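Section 4: Setting up your club and match alerts

Gurnance is the part of Drosico that tells you about scores, injuries and who got fired. Straight after installation it knows nothing about your club, a condition it shares with several people paid to discuss it on television.

Before you start, have your season ticket number ready and charge the phone. Setup saves nothing until step 7.

1. Open Gurnance and tap Clubs. Pick your country, then your league.

2. Select your club. You can follow up to 20 clubs, but only one can be your Home Club. The app will ask if you are sure.

3. Enter your season ticket number if you have one. It has 14 digits and goes in without spaces. If you don't have one, tap Skip.

4. Choose your alerts. Kickoff, Goals and Full Time are on by default. Transfer Rumors is off by default, and we suggest living with it that way for a week.

5. Set the Spoiler Delay. If you watch on a slow stream, your phone will announce the goal while your striker is still tying his shoe. Two minutes suits most streams.

6. Choose a Quiet Time. Managers tend to be dismissed late at night, and Gurnance will wake you for it unless told otherwise.

7. Tap Save, then wait for the green check mark. Fixtures for the whole season can take a while to load.

Note: Changing your Home Club starts a 36-hour waiting period. It cannot be shortened, even after a derby.

Note: Preseason friendlies are listed under Other Matches. Scores there are entered by hand and may arrive the next day, or in the wrong order.

Caution: Do not turn on All Leagues and Vibrate together on a Saturday afternoon. The phone will walk off the table.

Caution: Deleting a club also deletes your saved lineups and notes for it. There is no undo - export them first from Settings > My Data.

If alerts still don't arrive, check that battery saver is off, then sign out and back in. If they arrive twice, you have probably signed in on an old tablet in a drawer somewhere. Remove it under Devices.

Player ratings are covered in Section 5, along with how to argue with them.

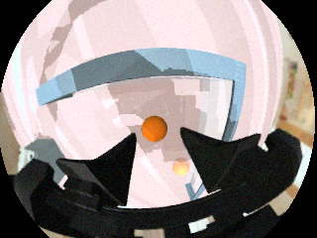
Pale pink surface with curved bands, computer-rendered.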